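Home Shears Clippers Capes & Towels Neck Strips Sale Trade Accounts Contact

Prisia 411 Cutting Cape

A cutting cape has one job, and you would be surprised how many of them treat it as optional. The Prisia 411 keeps hair off the client, off the client's collar and, with reasonable luck, out of the client's coffee.

The fabric is a light woven polyester with an anti-static finish. Short clippings slide down to the floor, where you can ignore them until closing like everybody else. It is cut long enough to cover the knees of a tall man and wide enough that he can still get at his phone, which he will.

At the neck there are 9 snaps. We tried hook-and-loop on the old Metport cape and it collected enough hair to qualify as a wig by August. Snaps stay clean. They also fit everyone from a wriggling six-year-old to the gentleman who insists he has no neck.

Wash at 93 degrees Fahrenheit, tumble on low, no fabric softener. Softener kills the finish, and then you own a very large lint brush. Bleach will spot the black version. The charcoal version hides it better, but we never told you that.

Colors: black, charcoal, and a green our supplier calls Kyei Moss.
Sold singly or in salon packs of 25. Packs ship from our Samport warehouse. Embroidery is extra and adds a week, so please check the spelling of your own shop before ordering. We stitch what you type.

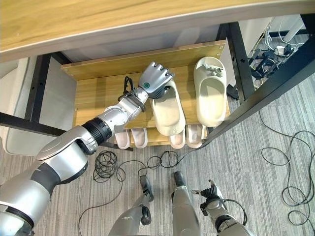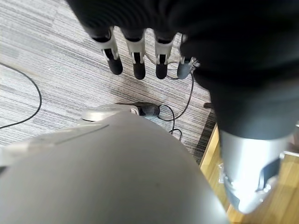

Marisela wrote in to say the black ones have held up well through daily washing at her shop, but the top snap is stiff for the first few days and she would like a longer one for beard trims.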